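Jestthorpe Toy Library
Minutes of the January meeting of the Sorting and Repairs Group
Held in the downstairs room, Frimpong Hall, 6:30 p.m.

Present: Afia Arthur (chair), Gillitz, Zisa, and six other members. Two apologies received by email.

1. Minutes of the last meeting

Approved with one correction. Under item 4, "wooden trains" should read "wooden train track." The trains themselves are still on loan and are not due back until spring.

2. Matters arising

The door between the downstairs room and the hallway has been rehung and now closes. The key to the tall cupboard has been copied. Zisa has one copy and the other is on the hook behind the front desk.

The letter to the landlord about the radiator was sent. No reply yet. Afia will call.

The large dollhouse is back on the shelf with a new hinge on the left front panel. The roof still lifts off if it is picked up by the chimney, so a note has been taped inside the lid asking borrowers to carry it by the base.

3. Building blocks

This took up most of the meeting.

The donation that came in before the holidays has now been counted. There are 637 loose pieces, not including the broken ones. Gillitz did the count and wrote the total on the donation form. The pieces are different makes and sizes, and not all of them fit each other.

Members talked about how the blocks should be stored and lent. At present they go out in mixed tubs. Families have said the tubs are heavy and that it takes a long time to check them on return. Zisa suggested lending by color, in smaller bins, so that a family could take one or two colors home and the person at the desk could see quickly whether something was in the wrong place.

Gillitz was concerned that a single color would not be much fun to build with. Several members agreed. Others said their own children sort by color anyway before they start. It was pointed out that a family could borrow two bins on one card under the present rules, as long as both are entered on the same line.

Agreed: to try lending by color until the end of April, starting with yellow and red. All other colors stay in the mixed tubs for now.

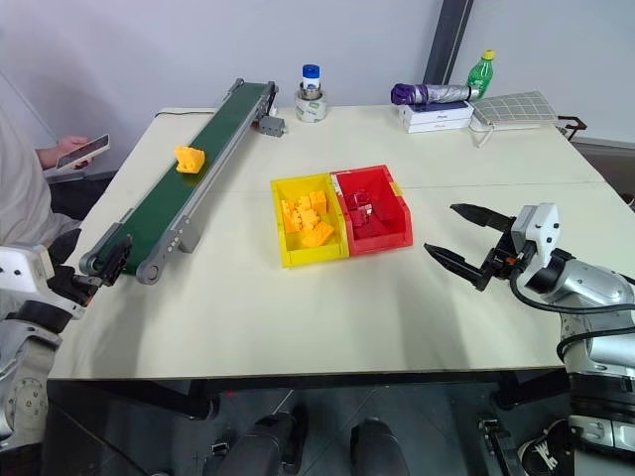 Labels were discussed next. The paper ones on the old tubs come off when the tubs are washed. Afia has a few sheets of the plastic kind left over from the puzzle shelves and will bring them in. Each bin should have the color, the bin number and the number of pieces. It was agreed not to list every shape, as the list would be out of date within a week.

There was a question about pieces that are somewhere between yellow and orange. Agreed that they go with yellow. Pink goes with the mixed tubs and not with red.

Missing pieces: the present rule is that a borrower is not charged for missing pieces unless a set can no longer be used. It was agreed to keep this rule for the color bins. If more than 38 pieces have gone from any one bin by the end of the trial, the group will look at it again.

Action: Gillitz to write a half-page sheet for the front desk on how to check a color bin in and out.
Action: Afia to bring the plastic labels.

4. Washing

The blocks should be washed before they go out for the first time. The method stays the same as for the bath toys: warm water, dish soap, rinse, then spread on towels overnight. Pieces with stickers or printed faces should be wiped only.

Zisa reported that the drying rack in the kitchen is too open for small pieces, which fall through into the sink. Something with a finer mesh is needed. One member has an old window screen at home and will see if it can be cut down. Otherwise the group will buy something. A limit of $20 was agreed.

Please do not leave wet towels on the kitchen counter. The Tuesday lunch reference in the kitchen notice is out of date and the notice is to be rewritten, but the request about towels still stands.

5. Puzzles

The shelf check is done as far as the letter M. Eleven puzzles were short of one piece and have been marked on the box. Four were short of more than that and have been taken off the shelf. It was agreed that the four can go to anyone who wants them for craft use.

The map puzzle in the green box has an extra piece that does not belong to it. If anyone knows which puzzle it comes from, please tell the front desk. It has part of a boat on it.

6. The display case

The hall has asked if the group would like to use the glass case by the front door for a month. The case is currently empty. Gillitz offered to lend a box of printed alphabet blocks from 1915 that came down through the family. Members were in favor, provided that the case can be locked. The blocks would be for looking at only and would not be added to the catalog.

Afia will ask the hall about the lock. Zisa will write the card to go with them.

7. Supplies

Needed: zip bags in the small and medium sizes, two rolls of clear tape, a new ink pad for the date stamp, and rubber bands. The last rubber bands were too thin and have started to snap. Zisa will buy these and give the receipts to Afia.

The scale used for weighing the tubs needs a battery. Gillitz thinks there is one in the desk drawer.

8. Any other business

A borrower asked if the marble run could be kept for an extra week for a birthday party. Agreed, as there is no one waiting for it.

A member asked if the group could meet half an hour later. There was no clear preference. The time stays at 6:30 for the next meeting and the question will be put in the email that goes out with the agenda.

Lost property: one child's mitten, blue, and a lunch box with no name on it. Both are at the front desk.

9. Next meeting

February, same room, 6:30 p.m. Items for the agenda to Afia beforehand, please. Anyone who can stay afterward to help wash blocks should bring a towel.

The meeting closed at 7:50 p.m.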